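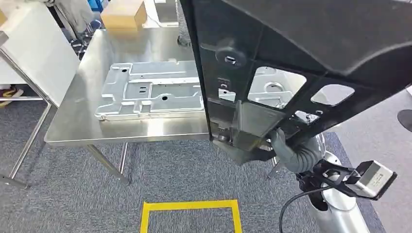
The black moulding in the gripper, the aluminium plate on the table.

Hondby open day: your questions, answered as well as we can

Reading time: 3 minutes

We open the Hondby workshop to visitors each January, and the same questions arrive each December, usually in the same order. Iresha Paul, who runs the demonstration, has gone through them with a red pen. The ruder remarks are hers.

What will I be looking at?

A robot handling parts. The regulars are a big black plastic moulding full of ribs and cutouts, and a stamped aluminium plate. Both are the sort of thing you own several of without ever having met one. The robot picks up, holds, turns and puts down. If you were hoping for dancing, there is a school of it in Söderlund and they take beginners.

How long does it last?

The demonstration takes 33 minutes when all goes well. We ask you to allow an hour.

Will it go wrong?

Quite possibly. Last year it put a part down, picked it up again, and carried on doing this until Iresha stopped it. Several people told us it was the best bit. We have not added it to the programme.

Can I stand close?

Up to the rope, yes. Please stay off the yellow tape on the carpet, which is there for us and the robot, and is not a queue marker, whatever the gentleman from Brasus told his party.

Why is there carpet in a workshop?

It was an office before we had it. We have asked about a new floor. We will let you know.

Why is it so slow?

It is set to go slowly on open days. At full speed you would see very little and the front row would step back onto the second row. Cidska, who lend us a hand with the software, have a faster version they are keen to show, and we have told them they may do so after you have all gone home.

Can I have a go at driving it?

Four people per session can, drawn from a bucket at the start. Put your name on a slip when you arrive. One slip each, please. We do check, and last year one family turned out to have been very busy with the pencil.

What is the grey stuff on its fingers?

A soft covering, to help with grip. Yes, it looks like a gardening glove. You will not be the first to say so, or the ninth.

Whose job is it going to take?

We get this at every session and it is a fair thing to ask. At present it takes up most of Iresha's job, as she has to be there whenever it is on. Further ahead, we don't know, and we would be wary of any open day where somebody claimed to. Ask her over tea. She has opinions and will share them.

Can I bring children?

Please do. They ask better questions. Under-eights need an adult within arm's reach, and the adult should be awake.

How many people can you fit in?

47 to a session, which is the fire limit. We took some 180 visitors across the whole of the last open day, and the kettle has not been the same since.

Can I take photographs?

Yes, without flash. Flash upsets the cameras, and then we all stand about waiting while Iresha says things under her breath.

Where do I park?

Behind the building, beside the skip. When that is full, try the road up to the garden centre. Do not park at the garden centre. They have written to us.

Is there tea?

Yes, from 11 am. It is made by people, and it is not the strong point of the day. Biscuits are put out at the same time and don't last.

Do I need to book?

For the demonstration, yes, using the form at the front desk or by ringing us. For wandering about looking at the old machines in the corridor, no, just turn up.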